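We use cookies to remember your reading settings. Accept | Manage

3.2 Follow-up after day-case hernia repair

Patients at the Moltora day surgery unit were telephoned by a ward nurse on the first morning after discharge and again one week later. Between them, the two calls covered pain, wound care, passing urine and any contact with a GP or emergency department. Of the 2,467 adults on the unit's list, 171 had an open groin hernia repair under local anaesthetic and met the entry rules set out in section 2. We reached 132 of these at both calls, and the results below refer to that group only.

Pain scores were recorded on a scale from zero to ten. Patients were asked for one score at rest and one while getting out of bed or a low chair. Where a patient gave a range, the nurse wrote down the higher figure.
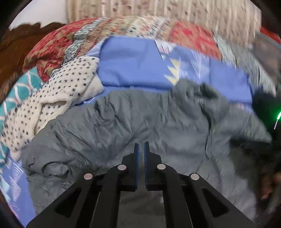

Figure 3. Hand-held gripper over grey padded fabric.

Scores on movement were higher than scores at rest on the first morning, and the gap had narrowed by the second call. Patients who lived alone did not report more pain than the others, but they asked more questions about dressing, washing and lifting. The printed leaflet used at Moltora dealt with lifting in a single line. It was rewritten in April, after the last patient had been enrolled, so the change had no bearing on our results.

Three patients came back to hospital within the week. One had a wound bleed that was treated with a pressure dressing, and the other two could not pass urine and needed a catheter overnight. None had a second operation.

The Gurnatine unit uses the same operation but makes only one call. We did not pool its records with ours, as the wording of its pain question is different.

Correspondence: Mulugeta Tsegaye, Moltora day surgery unit
Published 2019-08-07 | Contact | Copyright the authors | Back to top

Reader comments

Cai: Was the second call made by the same nurse as the first? Patients may play down pain to someone new.

Fustard: We use one call as well. I would like to see the old and new leaflets added as a supplement.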